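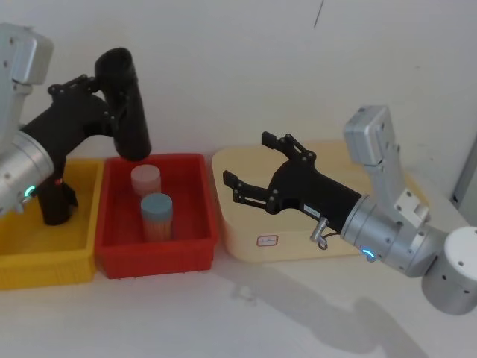 Theresia Gasser objects that a reorder point set from average demand will fail in half of all cycles, and that the first version of these notes passed over this. The objection is correct. Section 4 has been rewritten to deal with it.

Unit 4: Reorder Points and Safety Stock

4.1 Terms

Lead time (L) is the time between placing an order and having the goods available to pick. It includes receiving and put-away. Lead time demand is the quantity requested during L. The reorder point (R) is the inventory position at which a new order is placed. Inventory position is stock on hand plus stock on order, minus backorders. Students often use stock on hand alone, which triggers duplicate orders whenever a delivery is already on its way.

4.2 The basic case

If demand per day is d and both demand and lead time are constant, then R = d x L. With d = 40 units and L = 19 days, R = 760 units. No safety stock is needed, and stock reaches zero as the delivery arrives.

4.3 Variable demand

Let s be the standard deviation of daily demand. If days are independent and lead time is fixed, the standard deviation of lead time demand is s x sqrt(L). Do not multiply s by L. This was the most frequent error in the February problem set.

Safety stock is SS = z x s x sqrt(L), and R = d x L + SS. The factor z depends on the cycle service level, the probability of no stockout during one replenishment cycle. If lead time demand is normally distributed, z = 0 gives a service level of 50 percent, and z = 1.645 gives 95 percent.

4.4 Worked case: Meltley depot

The Meltley depot holds a fastener kit bought from Berchtold in lots of 800. Mean daily demand is 40, lead time is 19 days, and s is 12. Then s x sqrt(L) = 52.3. At 95 percent, SS = 86 and R = 846. The reorder point is larger than the lot size. This is permitted, and it is the reason R must be compared with inventory position.

4.5 Exercises

1. Recompute R for the Meltley kit at a service level of 90 percent (z = 1.282).

2. The Studesstead depot requested 3,141 units of a different item over 90 working days. Find d. State what further data you need before you can set R.

3. Explain why cycle service level and fill rate differ when the lot size is large.

Reading for Unit 5: Trendov, chapter on periodic review.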